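手持夹爪的账怎么算：与Mudetti设备规划负责人谈明年的采购

12月26日 星期三

Mudetti的明年设备预算在上周定稿。这家公司做家务场景的操作数据，客户大多是训练双臂机器人的团队，任务集中在衣物、床品和厨房台面三类。与去年相比，预算表最大的变化在结构：机械臂一栏缩到只剩一台验证机，手持夹爪以及配套的耗材、标定、备件几栏则全部单列。负责编制这份预算的设备规划负责人接受了我们的采访，条件是不具名，也不公开供应商的合同单价。

采访从去年的那份预算开始。当时公司按“每个采集点一套遥操作双臂”做计划，询价对象是Overgaard。方案在纸面上成立，报价也在可接受范围内，问题出在落地环节。“我们去看过的住宅，多数卧室放不下底座。能放下的，门也不一定进得去。进去以后还要接电、找平、做安全围挡，一天能用来采数据的时间只剩下午那一段。”他说，单看设备价格，双臂方案贵得有限；把运输、安装、拆除和空置的工时加进去，每小时有效数据的成本就超过了客户愿意付的数。

Overgaard的方案最后保留了一台，放在公司自己的实验间，用途限定为回放验证：从手持夹爪数据里训练出的策略，每两周在这台臂上跑一轮，确认动作可以执行。“验证机不追求利用率。它闲着的时候也有价值，要用的时候必须马上能用。我在表里给它填的年利用率很低，财务问过两次，我两次都是这么答的。”

手持夹爪的首批采购在春季完成，共8套，由Ferkeseo供货。选型时比较过几家，他给出的评分表里，单价只占较小的权重，排在前面的几项依次是：传感器支架的刚度、手指组件的更换时间、握把的单手可操作性、序列号和标签体系是否完整。

最后一项看上去琐碎，他谈得却最久。“数据回来以后要知道是哪一套设备录的，用的是哪一次标定。靠操作员手填，错误率高得没法用。设备本体上要有编号，要有机器能读的码，位置要固定，而且得经得起擦。”他们在验收标准里写明，编号标签和二维码必须贴在安装板上，不得贴在可拆卸的外壳上，因为外壳在维修时会互换。春季到货时有两套不符合这一条，退回重贴，交付晚了一周多。

问到手指组件，他打开了耗材台账。全年更换记录是337次，其中绝大部分集中在衣物任务。“布料本身不伤手指，伤手指的是拉链头、纽扣和衣架钩。夹的时候滑一下，指面就有划痕，划痕多了，抓取的摩擦就变了，同一个动作前后录出来不一致。”公司现在的规则是指面出现贯穿性划痕即更换，不等到开裂。按这条规则，衣物组的消耗速度远高于厨房组，所以明年的耗材预算按任务类型拆开，不再按设备台数平摊。

他认为平摊是去年预算里最大的错误。“按台数摊，每套设备一年配同样多的手指。结果厨房组年底剩一抽屉，衣物组秋天就断货了。断货那几天我们从厨房组调，调过来的是旧版卡扣，装上以后有间隙，录的数据后来全部剔除。”旧版和新版手指的外形几乎一致，区别在卡扣深度。明年的采购合同要求Ferkeseo在料号里体现卡扣版本，并在任何结构变更前提前通知。对方接受了前半条，后半条还在谈。

标定是另一项单列的支出。Terkonance提供外部标定服务，内容包括相机内参、双目外参以及相机与手指之间的相对位姿。每套每次的费用是1055元，不含往返运费。他解释了为什么不自己做：“自己做过。标定板、夹具、软件都买得到，问题是做标定的人同时也是修设备的人，设备坏得多的时候标定就往后排。排着排着，有两套带着过期参数出去录了半个月。”外包以后，标定日期写进排班系统，到期未回传参数的设备在系统里会被锁定，无法领用。

标定周期怎么定，双方有过分歧。Terkonance建议按固定时间间隔，公司则希望按使用小时数。目前执行的是折中办法：按小时数触发，同时设一个最长间隔；另外，凡发生跌落，无论外观有无损伤，一律送检。“跌落这一条最难执行。操作员在床边、柜子边干活，磕一下很正常，磕一下算不算跌落，每个人的理解都不同。我们后来改成看惯性数据，超过阈值自动记一次。”改动上线是在10月，上线后的送检次数明显上升，他因此把明年的标定费用上调，并在备注里写明了上调的来源。

谈到利用率，他给出的口径是有效录制时长，即通过质检、进入交付集的部分。截至预算定稿，首批设备累计有效时长为1936小时。他不愿意用总录制时长，理由是总时长里包含布置、重录和参数过期的部分，“拿那个数去除采购成本，会得到一个很好看、但没法拿来做计划的单价”。按有效时长核算，设备折旧在每小时成本里占的比例比他原先估计的低，人工占大头，耗材和标定合计居中。

这一比例直接影响了采购数量。业务部门起初要求明年把夹爪数量翻倍，他没有同意。“现在的瓶颈在人和场地。设备加一倍，人不加，多出来的就在柜子里放着，标定照样过期，电池照样老化。”最终方案是在衣物组增加少量设备作为轮换备机，厨房组不增。备机不分配给固定操作员，只在主机送检期间领用，领用和归还都要扫码。他要求备机与主机同批次、同版本，哪怕价格略高于尾货。

也有他自己承认没有算准的地方。手套就是一例。公司要求操作员戴一次性手套作业，最初的考虑是统一画面里手部的外观，同时避免汗渍进入握把缝隙。预算里这一项归在办公杂费，没有单独估算。“一双手套不值钱，但每次换房间、换任务都要换新的，一天下来用量不小。尺寸也有讲究，大了会在手腕那里堆起来，扣动握把的时候手感不对。”明年手套从杂费里移出，归入采集耗材，并按尺码分别备货。

衣物道具的情况类似。采集用的衣服需要覆盖不同颜色、厚度和图案，深色大件尤其不能少，因为深色布料的褶皱在画面里对比度低，是客户反复点名的难例。道具的采购过去由各组自行报销，单据零散，品类重复，浅色的棉质上衣买了很多，深色外套始终不够。现在改为统一采购，按清单补缺。衣架也列进了清单，塑料的和金属的分开，因为两者对手指的磨损不同，混在一起就无法从更换记录里反推原因。
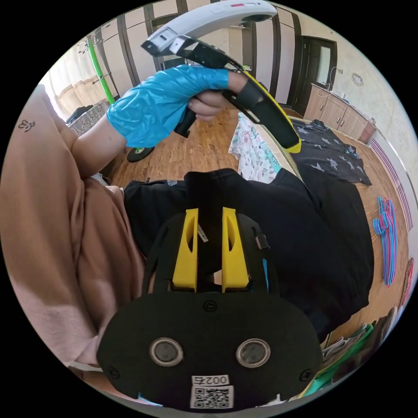 图：卧室衣物任务，操作员戴蓝色手套手持夹爪，地板上为塑料衣架。

场地费在他的表里属于另一个科目，但他坚持把它和设备放在同一页上看。住宅场地按天租用，一天能录多少，取决于设备能否在开工后很短时间内就绪。手持方案的优势主要体现在这一段：到场以后检查电量、核对标定日期、录一段基准动作，就可以开始。基准动作是对着固定参照物开合夹爪并缓慢平移，用来发现镜头松动和时间戳漂移。“每天早上这一段不能省。有人嫌麻烦跳过去，结果到晚上才发现一侧镜头的数据不能用，那一天的场地费就白付了。”

光照没有写进设备预算，却影响设备选型。住宅卧室多靠窗取光，上午和下午差别很大，镜头朝向窗户时容易过曝。他们测试过加装补光灯，重量和线缆都不理想，后来放弃，改为在相机固件里锁定曝光上限，并在排班时把靠窗的任务错开。固件修改由Ferkeseo完成，作为一次性开发费用计入今年，明年只保留维护。合同里写明固件源文件不转让，但须交第三方托管，供应商停止支持时可以取用。他说这一条谈了很久，价格因此上浮，他认为值得。

关于二次供应商，他的态度偏保守。市场上陆续出现了一些更便宜的同类夹爪，公司也借测过样机。“能用，但和我们已有的数据对不上。指距不同，相机基线不同，混进同一个数据集，客户那边要多做一层处理。”他在预算里留了一笔小额评估费，用于购买样机和做交叉标定，不列采购量。评估的判断标准已经写好：在同一任务上，新设备录制的数据经转换后，在Overgaard那台验证机上的执行结果与现有设备无明显差异，才进入询价。

维修这一栏，他把整机返修和现场更换分开。可以现场更换的包括手指、指座螺丝、接插件和握把外壳；镜头、安装板和内部线缆必须返厂。分界线的依据是会不会影响标定。接插件松动是返修记录里最常见的故障，多数发生在收纳和运输途中，与采集动作本身关系不大。为此他重新采购了运输箱，内衬按夹爪轮廓开槽，接插件一侧留空，不受压。箱子的费用已经计入今年，明年只补备机的部分。

审批过程中，财务部门提出的主要问题是残值。手持夹爪没有成熟的二手市场，结构迭代又快，按常规设备的年限折旧显得偏长。他提交的方案是缩短折旧年限，残值按零处理，同时把可拆件的再利用单独记账。“镜头和支架拆下来还能当备件，但不要写成残值，写成残值就会有人拿它去压采购价。”这一处理最后被接受，附加条件是每季度盘点一次可拆件库存，由设备组和财务共同签字。

采访结束前，我们问他，如果另一家公司现在从头开始做类似的预算，应该先填哪一栏。他说先填任务清单，写清楚每类任务录多少有效小时、由几个人录、在什么样的房间里录，然后才轮到设备数量。耗材系数可以先空着，用两套设备录满一个月，再把实际更换记录填进去。他们明年的厨房组就准备按这个办法重算一次，因为台面任务里新增了玻璃器皿，现有的系数来自塑料和金属器具，能否沿用要等第一个月的台账出来再定。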